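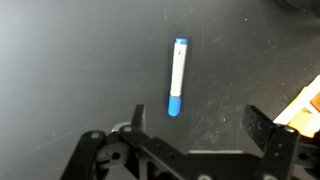 Can a whiteboard marker be used directly on a dark tabletop?
A standard dry-erase marker can, but only on a sealed, non-porous surface made for it, and most colors will be hard to read on dark gray. For matte tops, write on a clear overlay sheet or use a liquid chalk marker.

Dry-Erase Marker, Blue

White barrel, blue cap, blue end plug. Stocked by Detik as a single marker and in box quantity. The cap color matches the ink color across the Malline range.

Specification

Type: dry-erase, single tip
Ink color: blue
Ink base: alcohol, low odor
Tip: bullet
Line width: 2 mm
Refillable: no
Box quantity: 80
Catalog number: 307-B

Suitable surfaces

Porcelain enamel steel boards, tempered glass, melamine boards in good condition, and polyester film with a gloss finish. Old melamine may hold a faint trace of ink after wiping. Test in a corner first if the board has been cleaned with abrasive pads.

Not recommended: matte laminate, painted drywall, unsealed wood, powder-coated metal, and fabric. Matte tabletops have a fine texture that holds pigment. Scratches and scuffs make this worse, as ink settles into them and a dry cloth will pass over the top. If a mark is made by accident, apply isopropyl alcohol to a white cloth, press, lift, and repeat with a clean section. Do not scrub. Check the alcohol on a hidden part of the surface before treating a visible area.

Storage

Store flat with the cap fully seated. A marker stored upright with the cap at the top will write pale after a few weeks, and one stored cap down may release too much ink on the first stroke. A marker that has been standing can usually be recovered by laying it flat overnight.

The barrel is round. On a desk or a workbench with any slope, use the Oltska tray or a lipped shelf.

Keep between 5 and 35 degrees C. Do not leave in a closed vehicle in summer.

Service life

Rated write-out length is 4000 feet on porcelain enamel at normal hand pressure. Glass gives a similar result. Melamine gives less, depending on wear. Leaving the cap off shortens life more than any choice of surface. Open time before the tip begins to dry is 20 minutes in a room at ordinary humidity.

Tips are not replaceable. Once the tip has mushroomed, the line width is no longer to specification and the marker should be discarded.

Cleaning the board

Dry felt or microfiber for same-day writing. For writing left longer than a week, use Ogura board cleaner, then wipe with a damp cloth and dry. Residue from cleaner left on the board will make the next line bead up.

Related items

Malline Dry-Erase Marker, Black, 307-K
Malline Dry-Erase Marker, Red, 307-R
Malline Dry-Erase Marker, Green, 307-G
Ogura board cleaner, spray bottle
Oltska marker tray, magnetic back
Clear polyester overlay sheet, gloss, cut to order

Ordering

Single markers ship in a paper sleeve. Boxes ship sealed and can be returned unopened. Mixed-color boxes are not available under this catalog number; order single markers in the quantity needed.

Overlay sheets are cut to the nearest quarter inch. Give the finished size, with corner radius if required. Cut sheets cannot be returned.

Product data maintained by Kristóf Pintér, Detik. Last revised in January.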